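4.2 Workspace and task layout

The tidying tasks were run at the Sandoren site on a pair of white tables pushed together, with no fixtures and no marked positions for the objects. We chose three everyday chores from the Tomar task list: carrying a tray, stacking storage containers, and opening and closing a container door. Each is simple for an adult and each appears often in requests for home help. All were attempted with a parallel two-finger gripper, as fitted, with no change of fingertips between tasks.
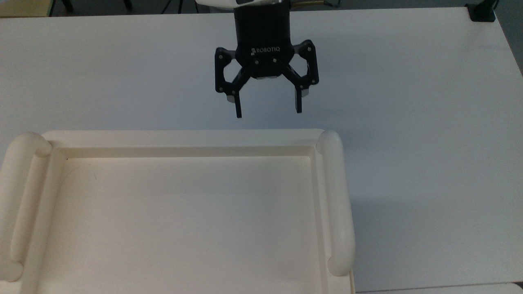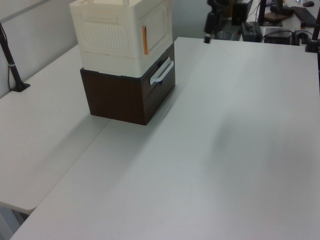

Figure 5. Objects used in the tidying tasks. First view: open gripper and empty serving tray. Second view: off-white container stacked on a dark brown box with a white handle.

The tray is the harder object for its size. It is wider than the gripper can span, so the controller must choose between a handle and the rim – and a grasp on one side alone leaves the far side unsupported. The Rulgate planner was given 30 attempts per chore and a limit of 80 seconds per attempt. A person standing nearby could stop the arm but was not allowed to move an object once an attempt had begun.

Stacking raises a different problem. White plastic on a white table gives the depth sensor little contrast, and shadows near the base of a container were sometimes read as part of its outline. The Fikre baseline, which relies on edge detection alone, failed on 9 attempts for this reason. We kept the lighting unchanged for all runs, as a household would not adjust its lamps to suit a machine. Results for each chore are given in Section 5.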